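Home Reviews Workshop Packing Contact
3 min read

Flelleck arm, reviewed after one season at Cisneros
by Araceli Barrera

We bought the Flelleck in September for the packing room, where 6 of us work in two shifts. Before, each person lifted boxes all day, and my shoulders knew it well. Now the arm lifts and we check, label and correct.

The setup took two days. The manual is clear, but the Trulteo software that we use with it has too many menus, and the older colleagues needed more time than the seller promised. In our first full week it placed 82 boxes of every hundred without help. Last week it was 89.

What changed for us is the rhythm. The work is lighter — also more lonely, because you stand alone with the arm and talk less.
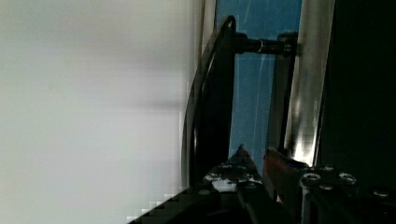
The stop button is easy to reach and I like this very much. I like less that every small fault must be confirmed on the screen. The Lovelum model we tested before was slower, but it asked fewer questions. I would still choose the Flelleck again, with one more day of training for everybody.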